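Housekeeping Skills, Unit 2: Sorting and Storing Small Items

Mahlet Nigatu, Plustgate Adult Learning

Last week we covered cleaning rotas. This unit deals with where things are kept.

Start with how often an item is used. Daily items go between hip and shoulder height, within reach of where the work is done. Weekly items can go higher or lower. Anything used once or twice a year belongs in a cupboard elsewhere, with a label on the outside.

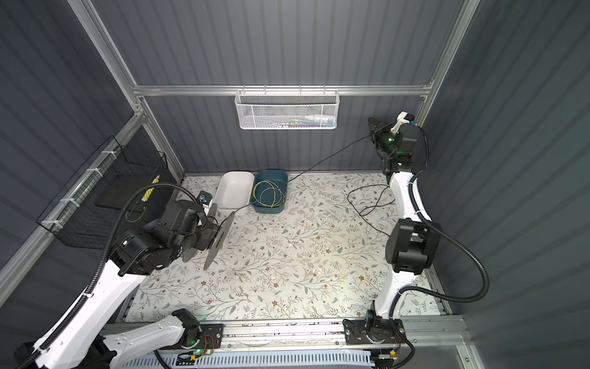
Open storage saves time but collects dust, so plan to wipe it down when you do the shelves. Closed boxes stay cleaner and are easily forgotten. Write the contents on the short side of the box, in capitals, with the month it was packed.

Do not mix cleaning products with food or cloths used for food. Keep them in their original bottles.

For next session: choose one drawer at home, empty it and sort it by use. Bring a list of what you moved and where it went (50 words is enough). Read pages 62 onwards in the course book.

Related handouts
Unit 1: Cleaning rotas
Unit 3: Laundry and linen
Reading care labels

© Plustgate Adult Learning, July 2020 | Contact the office | Back to top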